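把金属厨具洗干净，挂到墙上

作者：Valter Granström
更新：2025年10月6日

我家的厨房很小，抽屉只有两个。以前所有的勺子、铲子、漏勺都放在下面那个抽屉里，每次打开的时候总有一把铲子卡住。今年夏天我把常用的金属厨具都搬到墙上了。有几位读者写信问我是怎么做的，所以我把步骤写在这里。中文是我后来学的语言，如果有的词用得不对，请在留言里告诉我。

需要的东西

一根挂杆。我用的是Bondik的，长693毫米，买的时候带10个S形钩子。
螺丝和膨胀管，要看您家的墙是什么材料。
铅笔、卷尺、水平尺。
电钻。
小苏打，或者您习惯的金属清洁膏。我用Flumeck，气味不太重。
软布两块，旧牙刷一把。
洗洁精和温水。

第一步：把厨具分开

请先把抽屉里的东西全部拿出来，放在桌子上，下面铺一块毛巾。我分成三堆：每天用的，有时候用的，一年也不用的。每天用的挂起来，有时候用的回到抽屉里。第三堆我问了邻居Sun-ja Kang，她拿走了一个压土豆的工具和两把大勺子，剩下的我送到了旧货店。

然后看每一件东西能不能挂。有的柄上有圆孔，有的有长孔，有的柄的末端是一个弯钩，还有的什么都没有。什么都没有的，我放在一个高的陶罐里，放在炉子的另一边。

木头柄的厨具我建议另外处理。这篇文章里的洗法只适合全金属的。

第二步：洗

在抽屉里放久了的金属厨具，表面常常有一层薄薄的油，眼睛不一定看得到，可是手指摸得到。先用温水和洗洁精洗一遍。如果油还在，就在盆里放温水和一勺小苏打，泡到水变凉，再拿出来刷。

旧牙刷在这里很有用。请刷三个地方：

柄和头连接的地方；
边缘卷起来的地方；
孔的里面。

孔的里面最容易忘记。我以前洗勺子只洗勺子的头，从来不想柄上的孔。第一次用牙刷刷的时候，刷毛变成了棕色。

如果有水垢，用布沾一点白醋擦，等几分钟，然后用清水冲干净。白醋不要用在铝的东西上。不知道是不是铝的话，就先用洗洁精，慢一点也没有关系。

第三步：擦亮

这一步可以不做。厨具是用来做饭的，有一点划痕很正常。但是挂在墙上以后，每天都会看见它们，所以我第一次还是花了一个下午。

擦之前，请把厨具拿到窗户旁边，斜着看。有的金属表面有很细的直线，这叫拉丝。擦的时候要顺着线的方向。如果横着擦，会留下新的痕迹，而且很难去掉。镜面的可以用小圆圈的方法擦，但是布一定要软，也不可以有沙粒。

清洁膏只要一点点，差不多像一粒豆子那么大。擦完用水洗，再用干的布擦一次。不要让它自己干，不然会有水点。

很深的划痕我没有办法去掉。我的朋友Zohreh Kazemi试过用砂纸，后来她的汤勺有一块地方比别的地方暗，她现在把那一面朝墙挂。

第四步：选位置

我站在炉子前面，把右手伸出去，手到的地方就是我做记号的地方。如果您家有左撇子，可以试一试另一边。

挂杆不要在炉子的正上方。油烟会上去，那样的话您下个星期又要从第二步开始。也不要离水龙头太近。

高度要看最长的那件厨具。把它挂在钩子上，用手拿着钩子比一比，下面不应该碰到台面上的东西，比如水壶。我第一次没有考虑水壶，所以长柄漏勺每天都会敲到壶盖，我只好把挂杆又往上移了一次。墙上那两个旧的洞现在还在，用白色的腻子补过。

第五步：装挂杆

我的挂杆两个螺丝孔之间是672毫米。请您自己再量一次，别的型号可能不一样。

先在墙上画左边的点，再用水平尺画一条很轻的线，然后量出右边的点。画完以后，把挂杆拿上去对一下。钻孔之前请确认墙里面没有电线和水管。如果您租房子，也请先问房东可不可以钻孔。

瓷砖墙要在点上贴一小块胶带，钻头就不会滑。开始的时候不要开冲击功能。瓷砖钻过了以后再换。

螺丝先不要拧到最紧，两边都进去以后，再一起拧紧。最后用手往下拉一拉。

第六步：选钩子，看孔

很多人觉得钩子都一样，我以前也这样想。挂上去才知道，有的钩子太粗，进不了孔；有的太细，厨具一碰就转。

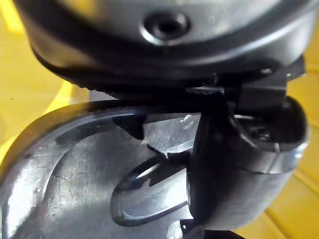 孔的形状会决定厨具挂得正不正。圆孔比较简单，钩子放在哪里都差不多。长孔要多看一眼，因为钩子会滑到孔的一头，重量也就偏到那一边。银色的金属厨具上如果是这样的长椭圆形孔，周围又有一圈带斜面的厚边，就要选开口大一点的S形钩，让钩子能完全越过这圈厚边。钩子只卡在斜面上的话，拿的时候容易掉下来。洗的时候也请注意这圈厚边，还有外面卷起来的边缘，牙刷要斜着刷。表面有拉丝和轻微的磨痕，用软布就够了，我不会为了这样的痕迹用清洁膏。

试钩子的方法：把钩子放进孔里，用两个手指提起来，轻轻摇一摇。如果厨具能自己停下来，孔和钩子也没有卡住，就可以用。如果它一直歪着，换一个粗一点的，或者把它放在挂杆的最边上，那里歪一点也不碍事。

第七步：排顺序

我在钩子之间留50毫米。宽的铲子旁边要多留一点，不然拿一件的时候会带下来另一件。

我的顺序从左到右是：汤勺、漏勺、铲子、夹子、打蛋器。打蛋器最占地方，所以在最后。Touran Jafarzadeh告诉我，她按照长短来排，看起来像一排管子，很漂亮。我试了两天，可是总是拿错，又换回来了。

重的东西挂在靠近螺丝的地方，轻的挂在中间。平底锅我没有挂在这根杆上，说明书上没有写它能承受多重，我不想试。

平时怎么保养

用完就洗，洗完擦干再挂。湿的厨具挂上去，水会流到柄的下面，再滴到台面上。

每个星期用干布擦一次挂杆的上面，那里会有灰。

一个月把钩子全部拿下来，和盘子一起洗。我的钩子可以放进洗碗机，您的请看包装。

不常用的那一件会先变脏。如果您发现汤勺很亮而旁边的漏勺粘手，就把漏勺放回抽屉吧，把位置让给别的东西。

读者问过的问题

没有孔的厨具可以自己钻孔吗？
我不建议。金属的柄很硬，钻出来的边也很利，会割手。可以用一根棉绳在柄的末端打两个结，再挂绳子。绳子要常常换。

可以用粘的挂钩吗？
轻的可以。我在柜子门的里面用了两个Flirkska的粘钩，挂量勺，到现在没有掉。贴之前要用酒精擦干净，等一天再挂东西。

挂杆生锈了怎么办？
先看是锈还是茶色的油。用洗洁精能洗掉的就是油。如果真的是锈，用小苏打加一点水做成糊，放在上面一会儿，再用软布擦。螺丝周围要看得仔细一点，我的锈就是从那里开始的。

十一月我会写抽屉里面的分隔，因为现在抽屉空了一半，里面的东西又开始乱跑了。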